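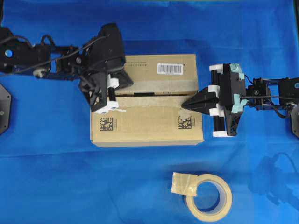
Figure 1. Two-arm workspace with closed carton, head camera view.

Unit 2: Learning to Open Boxes from Demonstration

This unit examines how a two-arm policy can be trained to open a taped carton. The method, known in the course as Flistska, was trained on 300 demonstrations recorded by teleoperation. One arm steadies the carton while the other brings a pointed gripper to the seam. The wrist view matters most at this stage, when the fingertips must line up with the end of the seam. 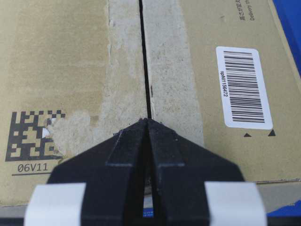

2.1 Observations and Actions

The policy receives the head view, the wrist views and the joint positions of both arms. It predicts a short chunk of actions, of which only the first part is carried out before the next prediction. Printed marks on cardboard are a known source of error — a dark code can resemble a gap — 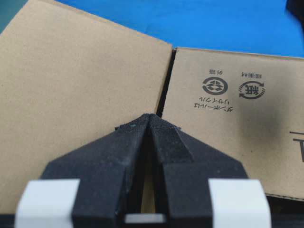 and for this reason the training set includes both plain and printed panels. Students should compare the policy trained with wrist views against the one trained without them.

2.2 Open Questions

An attempt is scored in two stages, seam contact and flap release. The second stage is harder to judge from a single view. 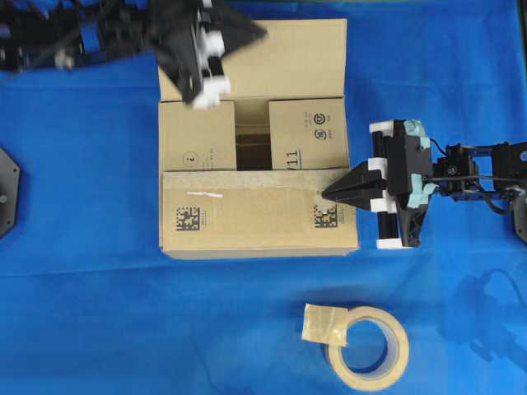 Ruairí Kavanagh objects that a two-stage score hides partial success, and would prefer to measure the angle of each flap. Written responses are due Sunday to Kibet Minja.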